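Budgeting for a small dispensing and weighing cell – what have I forgotten?

Posted in Lab & Workshop Automation, 16 March 2018

hopper_jen

Hello all! We finally have the go-ahead to plan a small automated weighing station and I am far too excited to be trusted with a spreadsheet on my own, so I'd love some sensible people to look over my thinking.

The job is simple on paper. A robot arm picks up a small glass beaker or a plastic cup, something gets dispensed into it, it goes on a scale, the number gets logged, and off it goes to the next stage. We do this by hand at Gastport at the moment and it eats up whole afternoons. I want a trial bench first, on an ordinary table, and then a proper one if the trial goes well. I've got until November to spend the money.

What I've listed so far: two arms (one quote from Winside, one from Huang, and they are further apart than I expected!), two grippers, a bench scale, a dispensing tool, beakers and cups, a cloth for the table top, mains leads. I have £1,000 set aside for everything that isn't an arm or a gripper. Is that daft?

The part I'm least sure of is the fingers. Our glassware is clear and round with a thick bottom rim, and I can't decide whether to pay for the ribbed, curved sort that wrap round the glass or just stick with plain stiff ones and put some rubber on them.
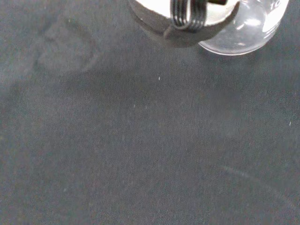
mestitz_fan says to buy one set of each and let the trial decide, and that fingers are the cheapest thing on the whole list to get wrong. I'd seen that advice on the older thread too, so I'm leaning that way. Does anyone disagree?

Other things I'd love opinions on:

Is a kitchen or shop type scale good enough for a trial, or do I need a lab balance from day one?

How much table do I need? Everybody's brochure shows an arm standing alone on a lovely clean bench and I don't believe a word of it.

Is there any point paying the supplier to install it?

Thanks so much, and sorry for the length!

Said Erraji

Good list, and not daft, but you've left out the boring half. I set up something very close to this and the arms were the easy part of the order. Going through yours in the order I'd spend the money:

Scale. Start cheap, by all means. An ordinary electronic scale with a square steel pan and a bright display is fine for proving the movements, and a display you can read from across the room is lovely to have when you're standing well back from the arm. Before you order, ask one question: can a computer read it? If there is no data socket you'll be pointing a camera at the digits or typing them in yourself, and then you haven't saved your afternoon at all. Check the smallest step it shows as well. One that goes to 60 kg is no use to you if you are putting a pinch of powder in a cup.

Table. Bigger than you think, then bigger again. You need the reach of the arm, the base of the arm, the scale, somewhere for the glassware to stand, and somewhere for all the cables to go. The cables take up real room! Each arm brings its own, the grippers bring more, the scale has its lead, and they all want to lie exactly where you wanted to put a beaker. Put cable clips, sleeving and a decent power strip on the list now. They cost very little and you'll be pleased to have them. 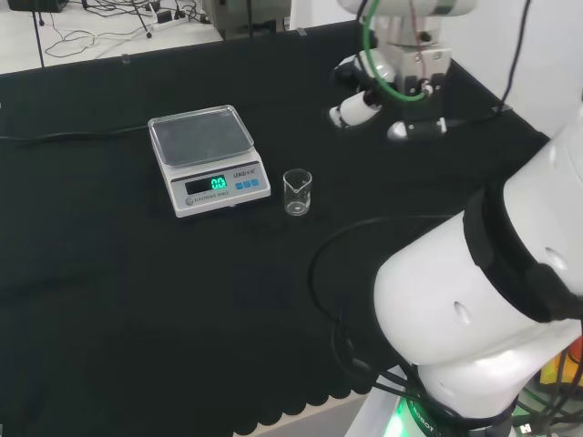 Doesn't a cloth on the table upset the scale, though, asks benchmonkey, who had posted the same thing on my own thread last year. It can, if the cloth is thick or has a fold under one foot. Pull it flat and set the scale to zero where it's going to live, or cut the cloth and stand the scale straight on the table. I'd still have a cloth. Plain, dark and matt is kind to cameras, if you're going to use any.

Dispensing tool. You've got one line for this and I'd make it three. There's the tool itself, the thing that lets the gripper hold it the same way every time, and the bits that wear out. People budget for the first and then find their nice tube turns a little in the fingers and points somewhere new each morning. A holder with flat sides sorts that out, and any local workshop can make you one. Ask for two, you'll want the spare.

Think as well about where the cup is while you're filling it. You can fill it on the pan and watch the weight climb, or fill it beside the scale and move it over. Filling on the pan is quicker but you need the scale to settle, and you mustn't touch the pan with anything. Filling beside it means an extra move and a bit more table. I'd plan for both in the trial – it costs nothing but time, and it's great fun to watch.

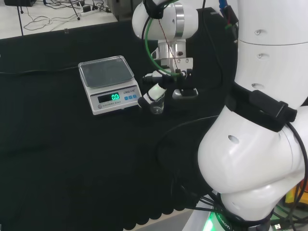
Cups and beakers. Buy plastic cups for the first few weeks, lots of them, and bring the glass in once the movements are boring. Light plastic has its own trouble, mind: it slides and it tips, and a firm grip squashes it. So the grip settings you work out on plastic will need doing again for glass. Allow a day for that.

Installation. I paid for it the first time and I'd pay for it again, for the first arm only. Watch everything they do, take notes, ask for the settings in writing, and then do the second arm yourself. Huang were happy for me to do it that way. I never got as far as a quote from Winside so I can't compare.

Last one, and please do put it in: training time for whoever is going to run it when you're off. I had no line for that and it was the biggest cost of the lot.

Your £1,000 will do for the trial if the scale is a cheap one. It won't stretch to a lab balance, so keep that for the proper bench. Do come back and tell us how you get on!

pipsqueak77

just get one arm to start with. two arms = twice the cables and they get in each other's way. we had two and one mostly sat there

hopper_jen

Oh this is brilliant, thank you both! Said, I hadn't thought about the data socket at all and the scale I'd bookmarked doesn't have one, so that's gone from the list already. I've split the dispensing line into three as you said, and added clips, sleeving and a power strip.

pipsqueak, I did wonder about that. The second arm is there to hold the cup while the first one dispenses, but I suppose a little stand would do the same for a fraction of the price? I'll ask both suppliers to quote for one arm now with the option of another later, and see whether the sums look any better.

Can anyone tell me which foot pads they use under their scale? Mine at work are rock hard and it creeps along the bench.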